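Bench diary: meter into the gray basket

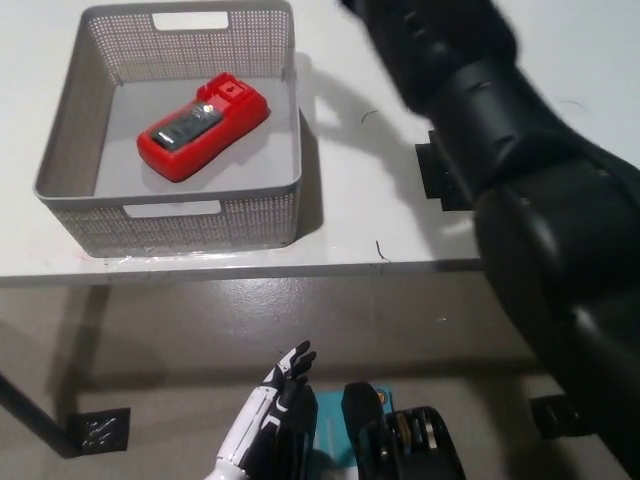
R. FERREIRA

Last updated: 11/12/22

Started on the storage problem at last. The handheld instruments have lived in a drawer since the move to Prinden, and the drawer has never worked. It is too shallow for the red multimeter with its holster on, so the meter goes in face down or the drawer does not close. Face down, the dial takes the weight of whatever slides on top of it. In September I found it switched on with the battery symbol showing, and changed the 9 V cell.

The new arrangement is one open basket per class of instrument, on the white table. The baskets are light gray perforated plastic, from the Rultar catalog. I had considered solid bins with lids. Decided on perforated because the bins collect solder crumbs and clipped component leads in the corners, and I assumed the holes would let them through. Wrong: the holes are in the walls only and the floor is solid. So crumbs will collect there exactly as before. The floor is smooth, though, and wipes with a dry cloth. Accepted.

There is a handle slot at each end, cut through the wall. Loaded, a basket lifts with two hands without flexing enough to worry about. With one hand it twists and the contents run to the low corner. Two hands, then.

First item in was the red multimeter. Laid flat it will not go square against the wall if anything else is to share the space, so it sits on the diagonal for now. I tried it standing on its long edge and it fell over when the basket was moved. Flat is also better for the dial, which can be seen from above, so I can check that it is off without picking anything up. That alone justifies getting rid of the drawer.

Since the meter was out I checked it before putting it away. Leads shorted on the lowest resistance range, noted the offset, subtracted it. Then the usual set of resistors from the reference envelope. The one I have marked 700 ohms is a series pair and has always read a little high on this meter. It still does. Continuity beeper fine. Current ranges not tested, as I was not going to set up the supply for it. The supply is under the other bench behind the box of transformers.

Battery: the replacement from September was still good. I have stopped buying the multipacks from Vukidora, two of which arrived with low cells, and this one came from the hardware store.

Test leads are a separate matter. If they stay plugged in, they wrap around everything else in the basket and the strain falls on the jacks. If they come out, they get lost. The last pair spent a month in a coat. Current plan is a hook on the side of the shelf at lead height, both pairs, with the clip adapters in a bag on the same hook. I cut the label for it, then found that the tape cartridge had run out halfway through the word "leads." Finished it in pencil.

Label numbers: the inventory sheet goes up to 171, and it has gaps. Items 71 and 99 are both listed as "meter, handheld," and only one of them can be the red one. The holster comes off with some effort and the sticker underneath says 71. So 99 is either the old analog meter, which I gave away, or an entry made twice. Struck it out and wrote a query next to it. I will not reuse the number.

Basket dimensions against the shelf: two fit side by side with the handles facing out, three do not, by the thickness of the rims. The catalog gives the inside width and I ordered on that. The third basket will have to go on the table permanently or turned sideways on the lower shelf, where the handle slots face the uprights and are no use. Table, probably. The light is better there anyway and the meter is the thing I reach for most.

Still to do:
- hook for the leads
- tape cartridge
- decide whether the clamp meter counts as handheld or goes with the mains tester
- foam strip for the basket floor, if the meter turns out to slide
- current ranges, when the supply is accessible

Stopped when the light went. The drawer now holds heat shrink.

3 comments

solderwick
Skip the foam. Mine shed black dust into the rotary switch of an older meter and it took an evening with a brush to get it out. Drawer liner, the rubbery mesh kind, works better and can be washed.

benchrat
Is the 700 ohm pair metal film? I had a carbon one drift upward over the years and blamed the meter for it.

R. Ferreira
Metal film, both. I will measure them separately next time the envelope is open. Liner noted and added to the list in place of the foam.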